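Cahier d'atelier - janvier, 9h40

Repris le tri des petites fournitures là où Ásdís l'avait laissé. Le carton Nurkuvora est enfin vidé, il traînait depuis avant les congés. Dedans : chutes, fins de rouleaux, 2 étiquettes Gunnlaugsson décollées, de la poussière.

Décision prise avec Ásdís Kirkegaard ce matin - on arrête les tiroirs mélangés, on passe aux bacs ouverts, un par famille, au fond de la table. Les couleurs des bacs ne veulent rien dire pour l'instant, à fixer. Moi je mettrais les rubans dans le jaune, elle préfère le rose. A revoir.

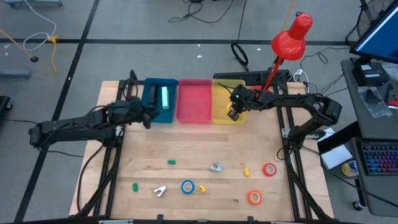
Bacs au fond, rubans, blocs et pièces métal encore à trier devant.

Les rubans : bleu, rouge, orange. Vérifier la colle avant de ranger, l'orange du dernier lot se déchirait de travers. Si pareil, poubelle, et on recommande chez Flikora (réf. 474 sur l'ancien bon, a confirmer).

Petits blocs jaunes et verts : garder ensemble, même famille. Le gros vert pâle est deja dans le bac bleu-vert, debout, il y tient. Pièces métal genre pinces : voir si elles marquent le bois, sinon feutrine dessous.

Essayé la lampe rouge plus bas hier soir, trop de reflet. Remontée.

A faire :
- étiquettes sur les bacs, écriture lisible svp
- rendre les 6 boites vides à Wuddale
- ranger les cables par terre derrière, on se prend les pieds dedans
- demander à Ásdís où va le ruban posé au sol, coté droit

11h15 - interrompu par la livraison. Je reprends après manger.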